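4.2 Grasping by the brim

We didn't plan on hats. Our first grasp sets at Wiltwood were all boxes and cups, and the policy got pretty comfortable with things that stay the shape you left them. Caps don't. So for the second round we gave the Brorkus arm 69 trials with soft headwear and let it pick its own contact points, using only the wrist view – no overhead camera, no depth.

What I like about the result is how quickly it settled on brims. In 57 of the 69 trials the fingers closed on the brim and left the crown alone (Figure 2). 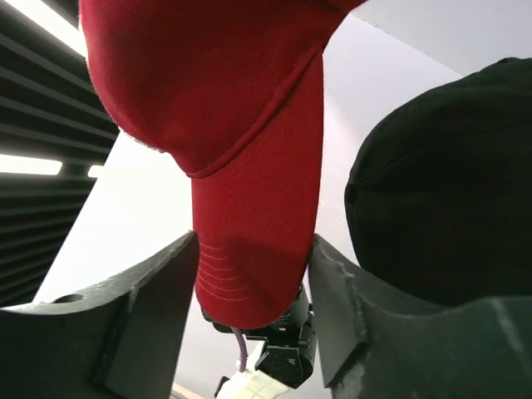
Figure 2. Wrist view of a brim grasp on a red cap, with a black cap to the right.

Catinca Iordache wasn't convinced when she read our draft, and wrote back that a stiff brim is really just another box to the policy, so we shouldn't claim much about soft objects yet. Fair enough! We reran the trials with the brim folded under the crown, and the success rate fell to nearly 40 percent. I still think the brim preference is worth reporting, but she's right that it says more about finding the stiff part than about handling cloth. Section 4.3 goes into the folded trials, including the ones where the fingers closed on nothing.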